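# Dash mount / driving mode notebook, the bit after the firmware went in

Picking up from the last entry, which ended with me swearing at a suction cup. The suction cup has been retired. It let go in the tunnel, took the phone down with it and wedged the lot under the clutch pedal, so the bench now has a rule about nothing going on a windscreen that hasn't spent an afternoon on the hot plate first.

Current kit in the test car:

- Brustar cradle, second revision, vent clip, with the magnetic contact that tells the phone it's docked
- the old handset with the cracked corner, running our launcher build 147
- Arnen head unit, Bluetooth only, no cable, because the cable socket is full of something that was once a muesli bar
- 12 V charger of no known parentage

Goal for the week was modest. Drop phone in cradle, launcher opens in landscape with the big buttons, music comes out of the car and directions come out of the car, preferably with neither strangling the other. Lift phone out, everything goes back to normal. A thing a tired person could do in a supermarket car park.

## Docking

Docking works. I'd like that noted, as it's the only sentence of its kind in this section.

Undocking works if you lift straight up. If you tilt the phone towards you, as every human being does, the magnet hangs on for a moment while the contact opens and closes, and the launcher reads this as undock, dock, undock, dock. Each of those opens a fresh copy of the home screen. After one enthusiastic tilt I had to press Back for so long that the phone offered to dim itself out of pity.

Put a delay on it. The first value I tried was so long that you could get out, lock the car and be halfway to the shops with the phone in your pocket still shouting about the next left. Shorter value now, feels right, no rebounds in the driveway. Gravel not yet tried. If whoever has the car next goes over the level crossing, please write down whether it dropped out. "Seemed OK" was the last report we had and I can't do much with it.

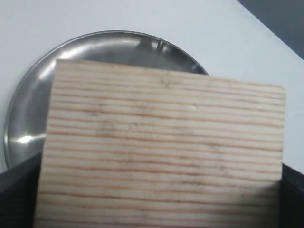
Lidcombe, November

Second session, out on the road this time, with the laptop on the passenger seat doing up its own belt chime every time we went around a corner. I had to buckle it in. Log file 1421 covers the whole loop, from the yard out past the station and back along the highway.

Voice search first. The big microphone button is a good size and can be found without looking, so full marks to the big microphone button. What happens after you press it is another matter. With the windows up and the fan on low, it hears addresses well enough. With the fan on high it hears the fan. I asked for the servo and got directions to a cello teacher. I asked for home and it rang home, on speaker, and I had a short conversation about milk.

Business names are worse. We've been using El Sherbiny as the standard hard case, partly because it's a real stop on the delivery run and partly because the falafel is very good. Results of saying it at a normal speaking volume, parked, engine off:

1. "else your beanie"
2. "shall be knee"
3. "El Sherbiny", correct, followed by a web search for the words El Sherbiny instead of a map
4. the cello teacher

The third one annoys me most. The recogniser did its job and our launcher threw the answer at the browser, which then opened in portrait, sideways, in the cradle. That's our bug. I can see where it happens: if the phrase has no street number or verb in it, we hand it to general search. In driving mode it should go to maps first, and to the browser only when the car is parked. Changed on my branch, not merged, as I want someone else to read it when they're less cross than I am.

### Sound

The head unit takes the music stream fine. It treats the spoken directions as a phone call, which means it mutes the music, flashes CALL in orange, waits, plays the last half of the instruction and then asks whether I'd like to save the number.

So every direction arrives as something like "...hundred metres, turn right." A hundred? Four hundred? Part of the pleasure of motoring is the mystery.

Workarounds tried, in the order I thought of them:

- Send directions down the music channel. Works, no CALL light, first word intact. Music doesn't duck any more, so the voice has to compete with the chorus.
- Duck the music ourselves in the launcher. Works with our player. Every other player ignores us.
- Play a little silence before each instruction so the head unit has time to wake up. Ridiculous, and the best result of the lot. The call light still comes on but the whole sentence gets through.

Leaving the silence in for now. I've called the constant what it is, so nobody mistakes it for engineering.

### Heat

Parked in the sun outside the hardware place while I got a bag of cable ties. Came back to a phone displaying the temperature warning and nothing else. The cradle holds it right in front of the vent, which ought to be ideal with the air con running and is a small oven with the heater on. In winter we'll be toasting it deliberately.

The charger isn't helping. Screen at full brightness, GPS on and Bluetooth on, the battery still lost charge over the loop while plugged in. Took the charger apart on the bench afterwards. The less said about the soldering the better, but I will say that one of the springs was a pen spring. Swapped it for the spare with the blue label and the battery at least held level on the run to the tip and back.

Notes for the cradle people, once I've worked out a polite version:

- Vent clip rotates under the weight of the phone on rough road. By the end of the highway bit I was navigating by a screen pointed at the gearstick.
- Rubber pads leave a mark on the vent blades. It's my vent, so this has moved up the list.
- The release button is on the driver's far side. On a left-hand-drive car it would be lovely.

## Night mode

Switches on at sunset according to the clock and has no opinion about tunnels, underground parking or storms. At half past five it went dark with the sun directly in my eyes, so I had a black map with a reflection of my own face on it. The light sensor is sitting right there in the handset. I had a look at its readings in the log and they're usable if you average them, otherwise every streetlight flips the colours and the cabin turns into a school disco.

Also the settings button, which we agreed ages ago would be hidden while moving, is hidden while moving. The invisible area where it used to be still takes presses. I went to tap Music, missed, and changed the language to Portuguese. Got back to the yard on goodwill and the word "direita".

## To do, no particular order

- [ ] Level crossing and gravel with the new undock delay
- [x] Replace charger
- [ ] Someone other than me to review the maps-before-browser change
- [ ] Averaged light sensor for night mode, keep the clock as fallback
- [ ] Kill the ghost settings button, properly this time, touch area and all
- [ ] Try the audio with a second head unit. The ute has a different one, if the ute starts
- [ ] Voice tests with a passenger talking. A real one, the radio doesn't count
- [ ] Firm up the vent clip. A bit of heatshrink over the prongs might do it
- [ ] Put the language back to English on the spare handset too, as it seems to have synced

Build 147 stays on the test phone until the ghost button is fixed. Keys are on the hook, cradle is still in the car, and the blue-label charger is in the top drawer under the multimeter leads. Please don't use it to charge the vacuum.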